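Questions I get about buying old dressers

Do you deliver?
Yes, anywhere in Dincombe, and out to Cluson if you can wait until I have a full van. Dincombe is free. Cluson is $4 a drawer (I know it's a silly way to charge, but it works out pretty fair!).

How many pieces do you have right now?
386 at my last count, and that includes nightstands and a whole row of chairs I keep meaning to sell. Come in and poke around. I open at nine in the morning and I'm usually still there at supper.

Can I bring a dresser back?
Sure, within two weeks, as long as you haven't painted it. Once there's paint on it, it's yours.

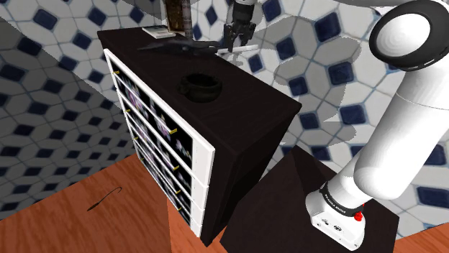 What do you charge for a full set?
Most bedroom sets run around $900. Single dressers are closer to $400, less if a runner needs fixing and you're happy to do that yourself.

My drawers stick. Help?
Rub a plain white candle along the runners, both sides, and try again. I've been doing this for years and it's still my favorite fix. If that doesn't do it, wait for drier weather before you start sanding, please!

Do you buy furniture?
I do, but I'm packed to the rafters until November. Send me measurements first and I'll tell you if I've got room.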